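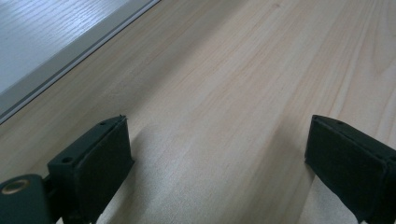

A wooden tabletop with a pale, wavy grain.

Print this page | E-mail this page

Valter Matos runs operations at Novero, a furniture retailer with 12 shops and a warehouse. Until September its stock system sat on two old servers in a room behind the loading bay.

"They were slow and we were the only people who knew how to restart them," he says. "If I was on leave, someone rang me."

Novero asked three IT firms to quote and chose Soliman, which moved the stock records to a hosted system and put a second internet line into each shop. The 52 staff who use it every day were trained in small groups before opening time.

Matos says the hardest part was the product list. "We had 2072 lines, and plenty of them were duplicates. The Nilla range was in there under two spellings. Soliman wouldn't copy it across until we had cleaned it up, and that took longer than the move itself."

The tills went over one shop at a time. One branch lost its card machines for a morning and took cash only. "I wasn't happy, but they had an engineer there by lunch."

He has kept the old backup software, Plistik, for the accounts files until the contract ends. Support calls now go to Soliman's help desk.

"I still get the odd call from the warehouse," Matos says. "Mostly it's the label printer."

Interview published 10/10/2021

Contact us | Copyright, all rights reserved | Back to top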